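I finished my second year in the rocketry club at Gradville last month and I want to write down what I learned before I forget it. It will be a long thread, sorry.

When I joined, I knew almost nothing about composites. English was also a problem for me. The first meeting was all short names for parts, and I wrote them in my notebook the way I heard them. Half were wrong.

My first job was sanding. I sanded fins for the whole fall. I thought they gave it to me because I was new, and yes, this was the reason, but I learned how a good edge feels under the fingers and I still use this.

In spring I moved to recovery. This is the parachute team. On our campus everybody wants to do propulsion, so recovery is small. We were 3 people and one of them was also in the marching band.

The work in recovery is mostly folding. You fold the main chute, you fold it again, you write what you did, and then you pull it out on the ground and look at how it opens. We had a written procedure from an older team and it said "fold neatly" in step 6. I spent two weeks on what neatly means.

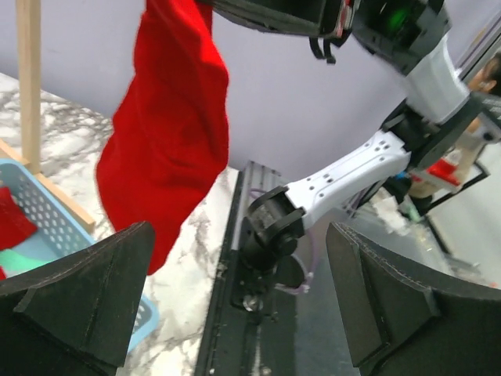 A reply from Tzavaras says that the old procedure had drawings once, and they were lost when the team moved its files to the new drive. I did not know this! If somebody still has the drawings, please send them to me. I will scan them properly.

So we wrote the procedure again from the beginning. Each fold has its own line now, and at the end of each line there is a place for initials. It looks boring. I am quite proud of it.

The launch was in Nimthorpe, in June. We drove at night to be there for the safety check at 7 in the morning. The inspector asked me to explain the shear pins and I forgot the word "shear" completely. I said "the pins that must break." He wrote something down and we passed.

Our rocket is named Bratent. It was a typing mistake in the first design report, and by the time we noticed, the name was already on the team shirts.

The drogue came out at the top, as planned. The main opened at 517 feet, and we had set it for 600. It was lower than I like. The landing was fine – one small crack in a fin, which I will repair myself because I am good at sanding.

I still don't know why it opened late. My guess is that the deployment bag was too tight, but our altimeter data has a gap of almost 2 seconds just before, so I cannot prove it. We will do more ground tests in September with a looser bag and the same chute.

Next year I will be recovery lead. I am happy and also a little scared. The lead must give the design review presentation, with questions after. I have started to practice in my room, and this time with the word "shear."

If you study at Gradville and you like careful work, please come to recovery. You don't need experience and you don't need perfect English. We have a long table, a lot of masking tape and a procedure that needs new people to find its mistakes.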